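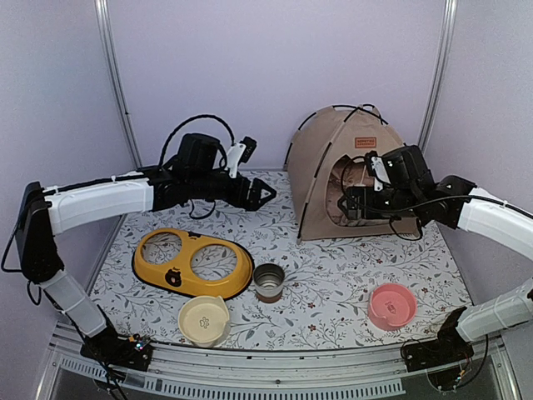 Itwood roof space readings - README

Humidity and temp logs from three attic spaces in the Itwood houses, before and after the soffit vents got opened up. Started July, still going. Put together by Orla Moriarty, sensor calibration by Þröstur Kragh.

Last updated 10 May 2024

What's in here

readings.csv - one row per sensor per hour
houses.csv - roof type, insulation depth, colour of the roofing, vent area
notes.txt - whatever got scribbled on site, not tidied

Houses

Pesa - tiled, gable vents only at the start. Bathroom fan was dumping into the roof space until we ducted it outside.
Kandpal - metal roof, foil sarking, batts pushed hard up against the eaves. Pulled back 100 mm.
Karska - tiled, no sarking. Leaky as anything. Treat as the odd one out.

Columns

house, sensor, time, temp_c, rh, flag
Time is local standard, no daylight saving. rh is percent. Anything at 100 is the sensor maxed out, dont read it as a real number.
flag 1 = fine, 2 = battery low, blank = not checked yet 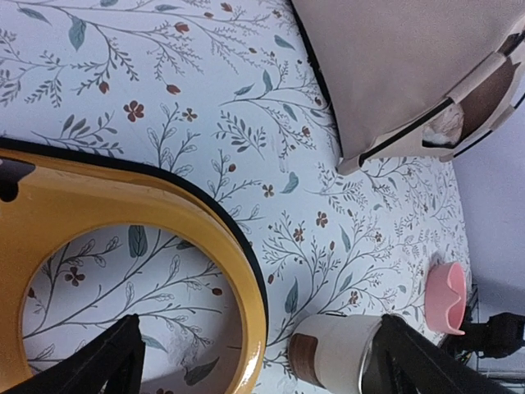

Sensors hang off the rafters on the south side, out of the sun. One per house by the ridge, one down near the eaves. The Kandpal ridge sensor fell into the insulation at some point - rows left in, flagged 2 for want of anything better. Need a proper code for that.

Known problems

- Gaps when the logger at Pesa lost power. Not filled.
- Karska vent area is a guess, roughly half what the plans say
- moisture content of the timber was only done by hand, and not at every visit. See notes.
- houses.csv has two spellings of sarking, sory

Use

Fine to reuse, credit Itwood. Don't use it to size vents for your own place, check your local code. Corrections to Orla.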